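Robots set the table at Stuteo's open day

23 July 2020

The parking lot at the Stuteo workshop was full before the doors opened, and by mid-morning there was a line down the side of the building. The reason was a day of live robot demonstrations, the first the workshop has ever put on for the general public, and what a fun day it was!

Stuteo had planned to hold the event in May. It was put off while the staff worked out how to bring people through safely, and in the end visitors went around in groups of 20, with a fresh group starting at each end of the building so that no two crossed paths. Masks were on, hand gel was everywhere, and the doors at both ends stayed open all day (which made it a little warm near the loading bay, but there was plenty of cold lemonade outside).

The tour began in the old packing room, where the Dultex line used to run. Dultex is the cardboard sleeve that Stuteo made for years before it moved into building work cells for other companies, and a few of the original sleeves are still tacked up by the door. From there each group walked through to the main floor, where four stations had been set up with tape on the ground to show people where to stand.

First up was a sorting cell. It takes mixed plastic caps from a hopper and drops them into bins by size, and it does this fast enough that the rattle drowns out anyone trying to explain it. The operator had made up a set of cue cards for the loud parts, which got a good laugh from every group. The counter on the front of the cell stood at 3,003 caps when our group moved on, and the children near the front were shouting out the numbers as they changed.

The second station was quieter. A small arm was drawing names on paper tags with a felt-tip pen, one tag per visitor, and you got to keep yours. Ours came out with a wobble in the middle of the S. The operator said the paper had shifted and offered to run it again, but we liked it as it was.

Then came the one that everyone was talking about out in the lot afterward. Stuteo calls the station Brodura, and it is all about handling things you would find around a house: dishes, toy food, cloths, small boxes. These are hard jobs for a machine. A bottle cap is always the same bottle cap, but a rounded shape with ridges down its sides gives the fingers very little flat surface to hold, and if it rolls, the whole plan has to change.

The task for the morning groups used pumpkin shapes and a plate. The operators explained that the main goal was to come down on the piece from above and get a hold on it without knocking the plate, and they talked through each move as the arm went about it.
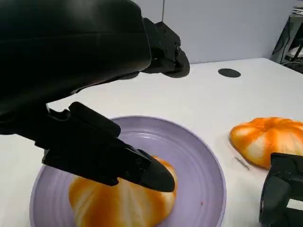
A gripper fingertip reaches in over the lavender plate at the Brodura station. A second pumpkin shape sits to the right on the bare table.

It is hard to explain how tense this gets. You know that it's only a plate and a pumpkin shape, and still the whole group leaned in over the tape and went silent. A woman behind us was holding her breath, and when the operator called the run good she let out such a whoop that the group at the far station turned around to look.

Not every run went well, and the staff were very open about that. They keep a tally on a whiteboard beside the station, and in the practice session the evening before, 55 out of 64 tries had been marked as good. The others were on the board too, each with a short note. "Slid." "Too high." "Touched rim." One just said "no idea," with a smiley face next to it. We saw two misses ourselves, and both times the operators went straight into what they thought had happened and what they would change. Those were some of the best minutes of the tour.

There were lots of questions at this stop, and the operators took all of them. Somebody wanted to know if the robot could do a full dinner table. Not yet, came the answer, and glasses are a long way off. Somebody else asked how it knows how hard to squeeze. For this task the limit is set by hand before the run starts, and it's kept low, so a piece is more likely to slip than to get crushed. A boy of maybe eight asked whether it ever gets bored, and the operator told him that he himself does, after the first hour or so, and that this is a big part of why people build these things.

One visitor who works in a school kitchen asked a long and very good question about washing up. Plates come back stacked every which way, she said, with forks stuck between them, and could a machine ever sort that out? The answer was a careful maybe. Stacks are a problem because the machine has to work out where one plate ends and the next one starts. She and the operator were still going at it when our group was called forward, and we hear she came back at lunch to finish the talk.

The last stop was the hands-on corner, run with help from the Kurek Street after-school club. Here you could steer a little two-fingered arm with a pair of knobs and try to move foam blocks from one tray to another. It looks so easy! It is not easy at all. Your hands want to do one thing and the knobs want another, and most of the grown-ups in our group ended up with blocks on the floor. The kids were far better at it. The club members had been practicing for a week and were very kind to the rest of us, handing back dropped blocks and calling out "other left" when it was needed.

The best score of the day went to a girl from the club's youngest age group, who cleared her tray with time left on the clock. She won a Stuteo cap and wore it for the rest of the afternoon, well down over her ears.

Outside, there was a table with drawings of the work cells to color in, a box for written questions, and a sign-up sheet for people who wanted to see the floor on an ordinary working day. That sheet ran to a second page before noon. The workshop plans to go through the written questions over the next few weeks and post the answers on the notice board at the front gate, where you can also leave new ones.

We asked the floor team what they had taken away from having so many people in. They said that visitors kept asking about things they had stopped noticing, like why the tables are white (it helps the cameras pick out the objects) and why the arms pause before they move off (a safety check). One question, about whether the Brodura setup could learn from its misses on the whiteboard, has already led to a change: the notes are now being typed up after each session so the team can look for patterns.

A second open day is being talked about for later in the year. The team would like to have the Brodura station try cloth folding by then, though they were quick to say that folding is harder than it sounds and they make no promises. The sorting cell will be back, and there may be a longer session at the knobs for adults who feel they have something to prove. We are already on that list.

Groups, schools and clubs who would like to arrange a visit before then can ask at the front office on weekday mornings. Tours are free, last an hour, and are suitable for ages six and up. Closed shoes are required on the main floor, and there is step-free access through the loading bay.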